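Play food gallery: vegetables, tray 2
Menberg Toy Library, Flastbridge
Page updated December 1, 2021

The play food collection is held in shallow trays, sorted by kind. It came to the library in two lots. The larger was the Zidus lot, with 63 pieces. The smaller came from the Mühlbauer shop when it closed its toy counter in March. Catalog numbers follow the order of unpacking, so pieces of the same kind do not always have neighboring numbers.

Entries give the catalog number, the main colors and any note needed for checking the piece at return. Lengths are in millimeters, taken along the longest line and including the stem.

No. 117 – Carrot
Orange, green top. Length 122. Light scuffing near the tip, recorded at intake.

No. 118 – Tomato
Red, green star-shaped cap. Will not stand on its base; store in the corner of the tray.

No. 119 – Corn
Yellow, green husk on one side. The rows are shallow and hold dust. Use a soft brush before wiping.

No. 120 – Eggplant
Glossy purple, fuller toward the bottom, with a bright green lobed cap and a short stem. One tiny dark speck on the body just under the cap, entered on the card as an existing mark.

No. 121 – Mushroom
White, tan underside. Length 50, the shortest piece in the tray.

Notes on condition

Smooth pieces are wiped with a damp cloth and dried by hand. They are not soaked. Water can enter at a seam and is slow to come out. Dark colors show fingerprints and fine scratches sooner than light ones, and should be checked under a lamp that can be moved. A mark that stays in one place when the lamp moves is in the surface. A bright streak that travels is glare and is not recorded.

Caps and stems are the parts most often damaged. Check them for cracks with a fingertip as well as by eye, and do not pull on the stem.

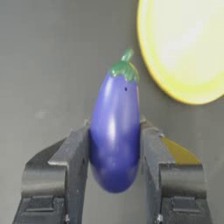

Pieces that fail the check are set aside with their card and replaced in the tray by a blank tag – the number itself is not used again. Tray 3 holds the fruit and is listed on the next page.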